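Stido 3 adds save backup over home network

Feb 17, 2022

The small studio Uvlow released version 3 of Stido, its free tool for copying game saves between two consoles in the same house. The new version can keep 80 backups for each game, and the older ones are deleted automatically.

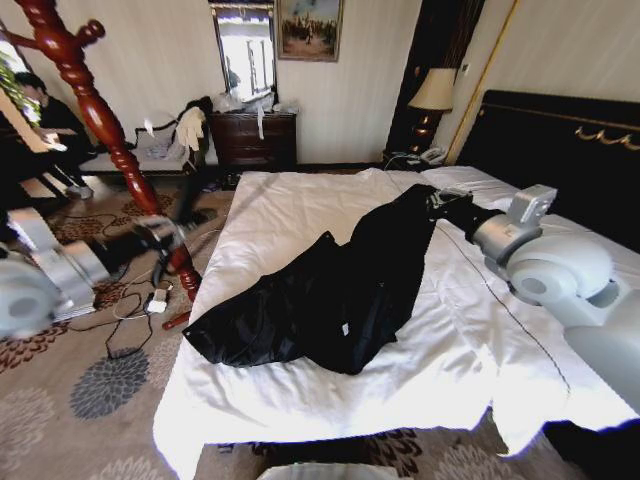
Pornthip Sangkhawat, the main developer, wrote that the download is 806 MB — bigger than before, as it now includes the controller drivers. A version for handheld consoles is planned for August.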